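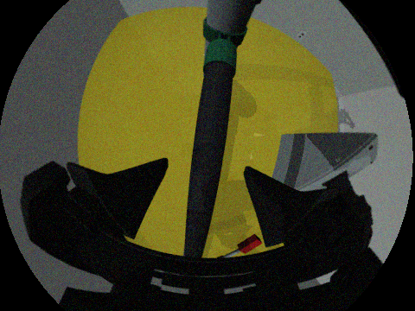 Render: green-banded rod on a yellow surface.

Thread on the Nillow checkout survey, with notes on method. 1/7

Sample was 2,401 US adults who hold at least one credit card and bought something online in the prior month. Fielded by Kastska, web panel, weighted by age and region. 2/7

Of those, 493 had used a pay-in-four plan at least once. All results on installment habits come from this smaller group, so expect a wider margin than the topline. 3/7

Median plan size was $120. Issa's tracker has it higher, but Issa counts travel bookings and Nillow leaves them out. Don't put the two on one chart. 4/7

Late fees: about 11% of plan users paid one in the past year. The question asked about any fee, so a person with four fees and a person with one look the same in the table. 5/7

Autopay is the weak spot. The survey asks if it was on at signup. It doesn't ask if it was still on when the payment came due. Tolla splits these in its merchant reports and the gap matters for anyone modeling defaults. 6/7

Next wave is set for September. The draft questionnaire adds card-linked installments as a separate answer. Until then they sit under "other," and I would not quote that line at all.

Tables dated 17/03/2019. 7/7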